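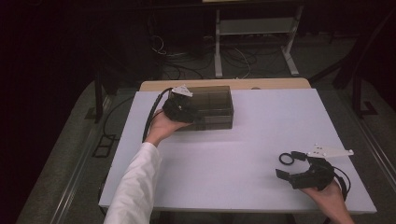 A pair of hand-held grippers at work on a tinted, lidded box at a Gusora demonstration table.

Gusora has started taking orders for Zotum, a two-handed gripper kit meant for small teams that want to teach robots everyday handling jobs but don't have a robot to spare for the teaching. You hold one gripper in each hand, you do the job the way you would like it done, and the recording goes off to train the machine later. The company has been showing the kit since June, and people who have been waiting to get their own hands on one (there are quite a few of us, I think) can now rent it by the month or buy it outright.

Pin-yu Kao, who looks after customers at Gusora, told us that most of the early interest has come from small workshops and packing firms, the sort of places where the work changes every few weeks and a full-size robot arm is hard to justify just for practice. "They know the job very well already," she said. "What they want is a way to show it, with their own boxes on their own table, and then get on with the day."

The kit comes in one carrying case with both grippers, the cables, a spare set of fingertips and a license for the recording software. Gusora says it takes around 30 minutes to set up the first time, and a good deal less once you have learned which cable goes where. Everything runs through a laptop, which you have to supply yourself. A white tabletop board is offered as an extra, and Kao recommends it warmly to anyone whose own table is dark or scratched or, as she put it, "has had a long life."

We were given a morning with the grippers and came away fond of them, with a few grumbles. They feel clumsy for the first several tries - picking up a smooth plastic box is a humbling way to start the day - and then your hands settle down and you begin to forget about them. The cables are the weak point. They could do with being longer, and if you are left-handed you will want to spend a little while arranging them before you start. The printed guide is friendly and clear on setup but rather thin on what to do when a recording stops halfway through, and we ended up calling the help line, where a very patient man sorted it out.

The first customer to take the kit on a long rental is Wovberg, a packaging firm that plans to use it for sorting and stacking small lidded containers. Sjöberg, the repair and parts shop, will handle servicing, and promises to turn a faulty gripper around in 7 working days. That seems a long wait if you only have the one pair, so it is worth asking about a loaner when you order.

Gusora has 80 kits in the first batch and expects the next to follow in the fall. The rental includes 2 training calls with the company's own staff, and extra fingertips can be ordered separately. Teachers and school clubs are invited to write in and ask about a shorter rental period, which Kao says is still being worked out.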